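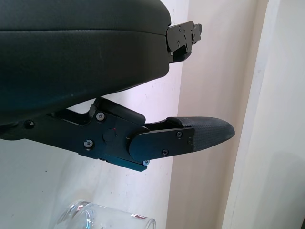

At the Mukora workroom, second progress report

Home | Our Work | Reports | Contact

June 2021
By the Mukora project office

Dear friends at Vustura,

Thank you so much for your patience with this report, which reaches you a little later than we'd hoped (the spring got away from us, as it always seems to!). We have plenty to share. Since the last report we have sorted and packed 561 household items, and 111 of those have already gone out to families moving into the Parri apartments. Kitchen things are still what people ask for most, followed by towels and bedding, and we could have given away the good saucepans several times over.

The new shelving cost a bit less than we budgeted, and with your permission we'd like to put the difference toward sturdier boxes. The ones we bought first were simply too thin for plates, and we lost 2 full sets finding that out. We've also begun writing the contents on the side of each box, so things can be found without unstacking a whole row.

Still to come is the Mideten delivery, around 30 boxes, now planned for August. We're waiting on a firm date for the van and will write as soon as we have it. Please do come by before then if you're in the area, we'd love to show you the shelves.

With warm thanks from all of us at Mukora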